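Unit 6: Keeping Food Cold in Small Premises

Course handout, Surkurholm College of Catering

This unit deals with the cold storage of food in places that have no walk-in cold room: tea rooms, staff kitchens, market stalls and rented halls. Students should read it before the practical session and bring it with them.

6.1 Temperature

Chilled food is to be kept at 5 °C or below. The dial on a refrigerator shows a setting and must not be written down as a reading. A separate thermometer is to be placed on the middle shelf and read at opening and at close of business. Readings are entered in the log in ink, with the initials of the person who took them.

Small refrigerators recover slowly after the door has been opened. In the trial carried out for this course at the Drundulance site, a compact cabinet opened repeatedly during a lunch service needed about 30 minutes to return to its starting temperature.

6.2 Siting and loading

A compact refrigerator should stand on a level surface, away from ovens and direct sunlight, with the clearance stated by the manufacturer. Warning labels must remain legible and must not be removed.

Raw meat and fish are stored in covered containers below ready-to-eat food. Whole vegetables may be kept loose if they are clean. Air must be able to move between items, and nothing should be pressed against the back wall.

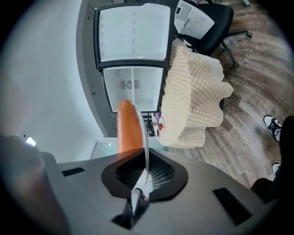 Mini-fridge with its door open, beside a covered table
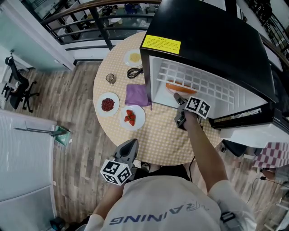

Chiến Trịnh asked, after last year's session, whether the rule on raw meat still applies where a cabinet has only one shelf, and suggested that two cabinets would be safer than one in such a case. The college agrees. Where a second cabinet cannot be provided, raw meat should not be held on the premises.

6.3 Defrosting and cleaning

Ice on the cooling plate is to be cleared before it reaches 6 mm. Sharp tools must not be used. Shelves and door seals are washed weekly with warm water and detergent, then dried with a clean cloth.

6.4 Preparation for the practical

Read sections 1 to 3 of the Gisine workbook and complete the blank log sheet for one refrigerator at home or at work. Completed sheets are handed in at the start of the session.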